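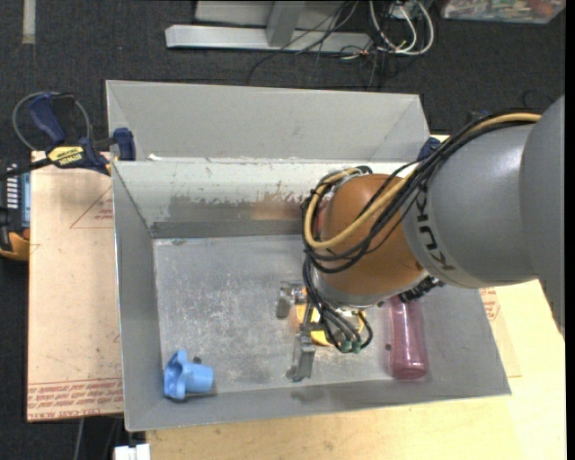
멀리서 찍힌 검은 고양이가 표범인지 집고양이인지, 사진만 보고 알 수 있나요?
크기를 견줄 만한 물건이 같은 거리에 함께 찍혀 있으면 꽤 알 수 있습니다. 울타리 기둥이나 문짝, 소 여물통 같은 것이면 충분하고, 그런 게 없으면 꼬리 길이와 귀 모양을 보면서 추측하는 수밖에 없습니다.

발표 메모: 토눌소프(Tornulthorpe)의 검은 짐승, 그리고 우리가 본 것과 봤다고 믿는 것

(마이크 확인. 물 한 모금. 위의 문답은 먼저 읽고 시작할 것. 뒷자리까지 들리는지 물어보기.)

여는 말

안녕하세요, 일요일 저녁에 괴물 이야기 들으러 와 주셔서 고맙습니다! 다른 할 일도 많으셨을 텐데요. 저는 어릴 때부터 이런 이야기라면 자다가도 일어났습니다. 호수에 목이 긴 뭐가 산다더라, 산에 발이 큰 뭐가 걸어 다닌다더라, 그런 책을 도서관에서 빌려 와서 이불 속에서 읽고는 무서워서 화장실을 못 가던 아이였어요. 지금은 화장실은 잘 갑니다만 책은 여전히 읽습니다.

(여기서 손 들게 하기: 직접 이상한 동물을 본 적 있는 분? 들어도 뭐라고 안 한다고 꼭 말할 것.)

오늘 할 이야기는 토눌소프라는 마을의 검은 짐승입니다. 처음 들으시는 분이 대부분일 거예요. 유명한 괴물이 아니거든요. 티셔츠도 없고 기념품 가게도 없습니다. 저는 오히려 그래서 좋았습니다. 유명해진 괴물은 이야기가 너무 매끈해져 있어요. 목격자마다 같은 말을 하는데, 그게 같은 걸 봐서 그런지 같은 텔레비전을 봐서 그런지 가려낼 방법이 없습니다. 토눌소프 이야기는 아직 울퉁불퉁합니다.

첫 번째 이야기: 양 목장 위쪽 길

제가 이 이야기를 처음 만난 건 《프레비아(Previa)》라는 작은 소식지에서였습니다. 민담이랑 지역 괴담을 모으는 소식지인데, 레웅(Leung)이라는 헌책방 계산대 옆에 쌓여 있길래 그냥 집어 왔어요. 책은 한 권도 안 사고요. (미안해서 다음에 갔을 때 두 권 샀습니다. 이 얘기는 시간 있으면.)

내용은 짧습니다. 어떤 사람이 해 질 무렵 양 목장 위쪽 길을 걷다가 건너편 비탈에서 검은 짐승을 봅니다. 몸이 길고, 꼬리가 길고, 천천히 걷습니다. 개처럼 코를 박고 다니지 않고 고개를 든 채로 걸었다고 해요. 담을 따라 가다가 고사리 덤불 속으로 들어갔고, 다시 나오지 않았습니다. 끝이에요. 달려들지도 않고, 눈이 빨갛게 타오르지도 않고, 유황 냄새도 안 납니다.

저는 이 밋밋함이 마음에 걸렸습니다. 꾸며 낸 이야기라면 조금 더 재미있게 꾸미지 않았을까 싶어서요. 그런데 이건 조심해야 할 생각이기도 합니다. 밋밋하다고 다 사실은 아니니까요. 잘못 본 것도 얼마든지 밋밋할 수 있습니다.

(강조: 거짓말과 착각은 다른 문제. 이따가 다시 나옴.)

두 번째 이야기: 거리가 자꾸 바뀐다

그다음에 제가 한 일은 구루스(Gurus)라는 모임의 목격담 기록을 뒤진 겁니다. 이름이 좀 거창하죠? 정체불명 동물 이야기를 좋아하는 사람들이 제보를 받아서 정리하는 모임인데, 받은 제보가 최대 4000건쯤 될 거라고 하더라고요. 전부 읽지는 못했습니다. 토눌소프가 들어간 것만 골라서 읽었는데도 주말이 통째로 날아갔어요. 빨래도 못 했습니다.

그러다가 재미있는 걸 찾았습니다. 같은 사람의 같은 목격담이 세 번 실려 있는 거예요. 처음 보낸 글에서는 짐승까지의 거리가 400미터였습니다. 건너편 비탈이니까 말이 됩니다. 두 번째 글에서는 "돌담 하나 너머"가 되고, 세 번째 글에서는 숨소리가 들렸대요! 꼬리 길이도 덩달아 늘어납니다. 처음엔 그냥 길다고만 했는데 나중에는 땅에 끌릴 정도가 됩니다.

이 사람이 거짓말쟁이일까요? 저는 그렇게 생각하지 않습니다. 저도 똑같이 하거든요. 제가 어릴 때 개한테 쫓긴 이야기를 들려드리면, 그 개는 제가 이야기할 때마다 조금씩 커집니다. 처음엔 분명히 중간 크기였는데 이제는 거의 송아지예요. 저는 매번 진심으로 말합니다. 기억을 꺼낼 때마다 그때 느낀 무서움의 크기에 맞춰서 개가 다시 그려지는 것 같아요.

(웃음 기다리기. 안 웃으면 그냥 넘어가기.)

그래서 목격담을 모으는 분들께 늘 부탁드리는 게 있습니다. 제일 처음 쓴 글을 버리지 마세요. 맞춤법이 엉망이어도, 영수증 뒷면에 쓴 거여도 괜찮습니다. 저는 나중에 다듬은 글보다 그 영수증을 먼저 읽고 싶습니다.

세 번째 이야기: 그래서 뭐였을까

자, 이제 다들 궁금해하시는 부분이죠. 후보를 늘어놓아 보겠습니다.

우선 집고양이. 실망하시는 소리가 여기까지 들리네요. 그런데 커다란 검은 고양이가 풀이 짧은 비탈을 걸어가고, 옆에 크기를 견줄 게 없으면 정말 커 보입니다. 저도 직접 당해 봤어요. 작년에 밭둑에서 뭔가 시커먼 게 걸어가길래 심장이 쿵 내려앉아서 친구 팔을 붙잡았는데, 그게 밭둑에 놓인 양동이 옆을 지나가는 순간 갑자기 쪼그라들었습니다. 진짜로 눈앞에서 쪼그라드는 느낌이었어요. 양동이보다 작았거든요.

다음은 개. 검은 래브라도 계열은 이쪽 업계의 단골손님입니다. 꼬리를 내리고 걸으면 옆모습이 은근히 길어요. 다만 첫 번째 목격담에 나오는 "고개를 든 채로 천천히"라는 대목은 개와 썩 어울리지 않는다고 느꼈습니다. 개도 그렇게 걸을 때가 있으니 결정적인 건 아니고요.

그리고 진짜 큰 고양잇과 동물. 누가 몰래 키우다가 풀어놓았다는 설명인데, 이건 거의 모든 마을에 따라다니는 이야기입니다. 서커스 트럭이 뒤집혔다, 부자가 애완용으로 들여왔다가 감당이 안 됐다, 이런 식이죠. 그럴 수는 있습니다. 그런데 그런 동물이 살고 있으면 먹은 흔적이 남고, 털이 남고, 똥이 남습니다. 제가 읽은 토눌소프 기록에는 똥 이야기가 한 줄도 없었습니다. 괴물 이야기에는 똥이 너무 적게 나와요. 저는 이게 늘 불만입니다.

마지막으로 옛날부터 내려오는 검은 개 귀신. 영국 여기저기에 비슷한 이야기가 있어서 들어 보신 분도 있을 겁니다. 밤길에 나타나고, 보면 안 좋은 일이 생긴다는 개 말이에요. 저는 이 전설이 목격담의 틀이 되어 줬을 수도 있다고 봅니다. 어두운 길에서 검은 게 움직이면 머릿속에 이미 준비된 그림이 있는 거죠. 옛날 사람에게는 귀신 개였고, 요즘 사람에게는 탈출한 표범이고. 같은 덤불에서 다른 짐승이 나오는 셈이에요.

(이 부분 욕심내다가 길어지기 쉬움. 우리 설화의 호랑이 이야기는 질문이 나올 때만.)

잠깐 옆길: 발자국 석고 뜨기

원래 이건 뺄까 했는데 지난번에 물어보신 분이 많아서 넣었습니다. 발자국을 발견하면 제일 먼저 옆에 자를 놓고 바로 위에서 찍으세요. 자가 없으면 동전이나 볼펜도 됩니다. 비스듬히 찍으면 길이가 이상해져서 나중에 꼭 후회합니다. 그다음에 낙엽을 살살 걷어 내고, 종이띠로 둘레를 막고, 석고를 팬케이크 반죽 정도로 개어서 가장자리부터 흘려 넣으면 됩니다. 한가운데에 들이부으면 발자국이 뭉개집니다. 저는 첫 발자국을 그렇게 날렸어요. 꽤 예쁜 오소리 발자국이었는데 말이죠.

발톱 자국도 보세요. 고양이 쪽은 걸을 때 발톱을 집어넣으니까 보통 안 찍히고, 개는 대개 찍힙니다. 대개라고 했습니다. 진흙이 깊거나 미끄러운 곳에서는 고양이도 발톱을 꺼내요. 인터넷에 "발톱이 없으니 표범이다"라고 딱 잘라 쓴 글이 돌아다니는데, 우리 동네 얼룩 고양이도 발톱 자국은 안 남깁니다.

(석고 본뜬 것 돌려 보게 하기. 떨어뜨리면 깨진다고 미리 말할 것!)

제 생각

저한테 토눌소프에 뭐가 있다고 믿느냐고 물으시면, 사람들이 뭔가를 보긴 봤다고 믿습니다. 첫 글을 쓴 사람이 비탈에서 검은 동물을 봤다는 건 의심하지 않아요. 그 동물이 얼마나 컸는지는 모르겠고, 제 돈을 걸라면 고양이 쪽에 걸겠습니다. 집에서 밥 먹는 고양이요.

그래도 해 질 무렵에 그 길을 걸으면 저도 건너편을 볼 겁니다. 안 볼 수가 없잖아요. 사실 5월에 가 볼 생각입니다. 풀이 너무 자라기 전에 돌담 길을 따라 걸으면서, 목격담에 나온 자리에서 맞은편 비탈까지가 어떻게 보이는지 제 눈으로 보고 싶어요. 같이 가는 친구에게 검은 베개를 들려서 건너편에 세워 둘 계획인데, 친구는 아직 모릅니다.

질문 시간에 나올 만한 것

추파카브라는요? 이 질문은 꼭 나옵니다. 털 빠진 개나 코요테가 옴에 걸린 경우가 많다고 짧게 답하고, 그것만으로 한 시간짜리 이야기라서 다음에 따로 하겠다고 하기.

사진이 있냐고 물으시면: 토눌소프 짐승을 찍은 사진은 제가 아는 한 없습니다. 있다고 들은 적은 있는데, 실제로 가지고 있다는 사람은 못 만났어요.

제보를 하고 싶다고 하시면: 본 날, 본 시각, 서 있던 자리, 날씨, 같이 있던 사람. 무엇을 봤는지 적을 때는 동물 이름부터 쓰지 말고 색과 모양부터 써 달라고 부탁하기. "표범을 봤다"고 먼저 쓰면 그다음 문장들이 전부 표범을 따라갑니다.

무섭지 않냐고 물으시면: 무섭습니다. 양동이 옆을 지나가기 전까지는요.

(끝나고 의자 정리 같이 하기. 석고 본뜬 것 챙기기. 《프레비아》 남은 부수는 입구 탁자에 두고 오기.)

메모 마지막으로 고친 날: 4/17/22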